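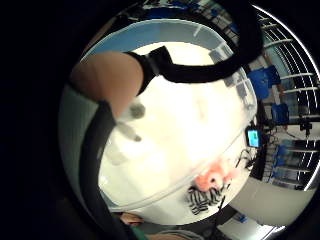 White plastic container with a pale blue rim.

Okay, if you watched the Sillport finale back in April and have been missing Rochelle Begay ever since, I've got news! She's going to be hosting her own cooking show, and I got to talk to her on the phone on Saturday.

It's called Tivavport (yes, I asked her to spell it, twice) and it pairs former reality contestants with home cooks who've never been on TV. The first season is 16 episodes. Rochelle told me more than 400 people sent in audition tapes, and she watched way too many of them in bed with her dog.

Quick refresher for those who skipped the season: Rochelle lasted 86 days in the Sillport house, won the boat challenge, and then lost to Ximeng Qian by 3 votes. I was rooting for Rochelle, so I may still be a little sore.

She isn't, apparently. "Ximeng texted me the next morning and we've talked pretty much every day," she said. Ximeng will be the guest in the second episode, and from what I hear the two of them argue about dumplings most of the way through. I can't wait for that one.

I did ask about the rumor that she and Golitz, the singer from the house band, are dating. She laughed for a good long while and then asked me how the weather was. Make of that what you will!

Filming starts next week at the old Iwasaki studio downtown, and there are still some seats left in the audience if you can get off work on a Thursday. No air date yet, but she's hoping for late fall.

Posted 7/23/18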